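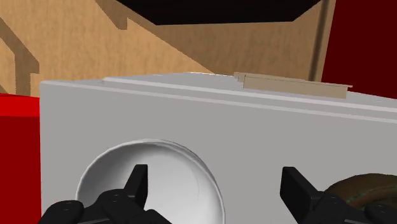 Tan plank on a white box

How to get a petition in front of Marevard council

Quick version, meetings start early this month.

Get the form from the clerk first. Don't write your own, they'll bounce it. One request per petition – "reopen the Clomer Road crossing", not five complaints at once.

You need 75 valid signatures to be heard. 3000 forces a full debate. Full name, street adress, date. No initials.

Hand it in 14 days before the meeting. Get a stamped copy. Ask for Eustaquio Mendoza at the front desk, he knows the process.

You get 2 minutes to speak. Practice out loud. Bring a printed copy for for each member.

Missed the April deadline? Signatures still count for the next round.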